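How Does an Art Auction Work?

Have you ever wondered how a painting gets its price? A loaf of bread has a sticker on it, but a painting is one of a kind, so somebody has to work out what it's worth. One exciting way to do that is an auction!

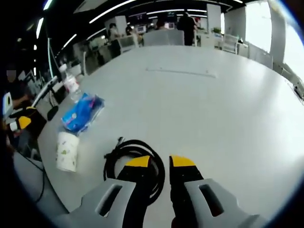
Every item in an auction is called a lot, and every lot gets a number. Let's say lot 7 is a painting of the harbor at Altmont by Thérèse Robichaud. Before the sale, experts look it over, front and back (the back can be full of clues, like old labels and stamps!). Then they make a guess at the price, called an estimate.

On the big day, the auctioneer stands up front and calls out a starting price. Let's start at $110. Want the painting? Raise your paddle! A paddle is a little sign with your own number on it. Someone else raises theirs, and the price goes up. Some people bid by phone or online, so you could be fighting for a painting with a person on the other side of the world.

Up it climbs, past $332, and on and on until only one bidder is left. "Going once, going twice..." BANG! Down comes a small hammer called a gavel, and the painting is sold for $1,621.

The owner may also set a secret lowest price, called a reserve. If the bids don't reach it, the painting goes back home.

Try it yourself! Draw a picture, hand out buttons for money, and let your family bid. Don't forget to bang a wooden spoon!

Written by Ffion Lougher, 9/5/21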